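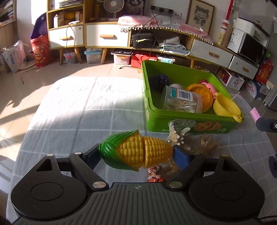
From: Hsin-yi Chou
To: toy-sorting list
Date: 7 June 2026
Subject: Re: Split foods in the mixed tub

Donnie Paterson wrote:
> Do the two-part foods go in the green tub with the whole
> fruit, or in a separate bag? The corn keeps losing a half.

Same tub. Close the halves before they go in, husk side and kernel side together. If a half is missing, put the other in the spares bag and post the item name to the list.

Cotton swabs should come out of the tub and go back to the cabinet. The grapes and the yellow bowl stay. Tub limit is 20 pieces, as agreed in May.

Hsin-yi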